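The Back Strip
Counter storage, measured from the wall forward

January 2026

A standard kitchen counter is 25 inches deep. Food preparation uses the front 19 inches. What remains is a strip against the backsplash, and most households fill it without a plan. At the Fisbridge test kitchen we spent the winter looking at how that strip is used and which arrangements hold up under daily cooking.

The first finding concerns height. Items under 3 inches tall waste the space above them. A low wooden organizer corrects this by adding a second level. The better ones have a drawer for flat items such as clips, tea bags and measuring spoons, and a flat top that takes weight. Check the drawer pull before buying. A bar handle can be worked with one wet finger; a small knob needs a grip.

The second finding concerns containers. Dry goods should be visible and should close well. Glass suits rice and beans, which are bought in bulk and run down slowly. Wooden lids look good but vary in fit, and several we tried had gaskets that loosened after repeated washing. Plastic lids were more consistent. Place the tall jar against the wall and the short one in front, so that both levels can be read at once.

Cereal is harder. The carton is tall, light and easily knocked over, and decanting it loses the date. We left ours in the box.

Mugs belong near the kettle. Stacking two saves width, but handles should point the same way so the upper one lifts off cleanly.

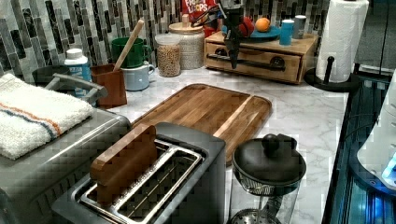 Arnaud

Fruit on the upper level stays clear of spills and is easier to reach. A shallow plate works better than a deep bowl, where the bottom layer bruises unseen. An orange and one or two other pieces are enough; refill often.

Paper towels need a weighted base and open space on one side for the tearing hand. An upright holder near the end of the counter meets both conditions.

Narrow vertical mosaic has more grout lines than large tile. Leave a small gap behind every jar and wipe the wall weekly. On marble-patterned surfaces, check for rings under canisters at the same time.

The February issue covers drawers and the cabinet under the sink.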